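Trovent Insulated Food Container, Orange-Red
Product code TR-72
Supplied by Harahap Kitchen Goods

The Trovent is an insulated container for carrying a single hot or cold meal. The body is orange-red with a cream base band. The red lid flips open and stands upright beside the opening, so it takes up no extra space on the table when food is being served.
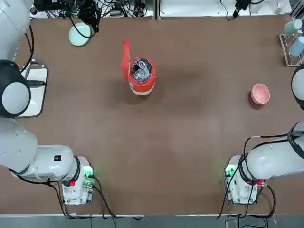

Specification
Capacity: 1000 ml
Height: 14 cm
Lid: flip-open, red
Base: cream-coloured
Guarantee: 2 years

Before first use
Remove all packing material, including any clear plastic wrapping inside the container. Wash the inside with warm water and washing-up liquid, then dry with a soft cloth. Do not use scouring pads.

Use with other items
The container may be used alongside the Tavora tableware range. Plates are offered in pale mint green and bowls in pink. The Sultari cutting board is white with a dark grey rim and a loop handle. It is suited to salad vegetables such as cucumber,

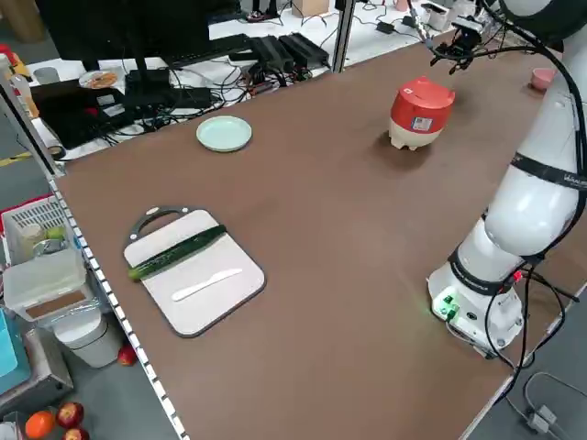

which should be cut to length before filling. Wet ingredients should be packed separately. Leave a small gap below the lid and check that the rim is clean before closing.

Ordering
Containers are sold singly. Plates, bowls and cutting boards are sold separately. Prices valid from Jul 14, 2026.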